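Can these things do kitchen chores yet or not?

tablecloth_tom
My brother-in-law swears we'll have robots putting the dishes away in a couple of years. I've been hearing that since I was a kid. Anyone here work with them for real?

Keerthana Acharya
I do, sort of. I've been playing with two-arm setups since January and my honest answer is "some chores, slowly." Clearing a table is where I'd start. Plates, a lidded box, a little container, all stuff you'd find after lunch.
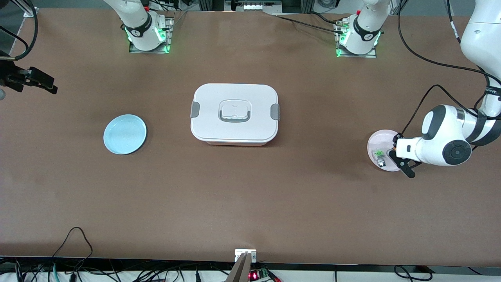 The box is easier than people think, you get a big target and straight sides. Plates are the pain. They're low and the rim is thin, so if you come in a hair too high you close on air, and a hair too low you're pushing on the table.

grernar_fan16
So buy a suction cup. We had a Skekov unit at the shop picking flat parts all day, 1,000 a shift, never complained.

Keerthana Acharya
Flat parts, sure! Try it on a curved rim with gravy on it. I'd still take fingers for a kitchen – you need the same hand for the plate and for the latches on a box.

Mathew
Disagree with both of you. The hand isn't the problem, it's knowing what to do next. My Zarkier vacuum has a fine body and it still eats the same sock every week.

tablecloth_tom
lol mine too. But Keerthana, can it see the plate when it's right on top of it? Seems like the hand would be in the way.

Keerthana Acharya
It is in the way, that's why I like having a second view down by the wrist. You lose the near side of the plate but you still get the far rim, and a rim is plenty to line up on. 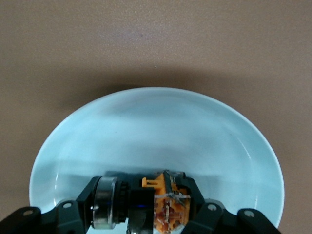
Blue plate from the wrist, fingers over the near side

grernar_fan16
Ok that's a better view than I figured. Still, 50 bucks says my kid clears a table faster.

Keerthana Acharya
Not taking that bet. Mine is 13 and he's faster too, when he feels like it. I'd trust a machine with plastic plates today – grandma's china, no way.

Mathew
Ask me again when it can load the silverware.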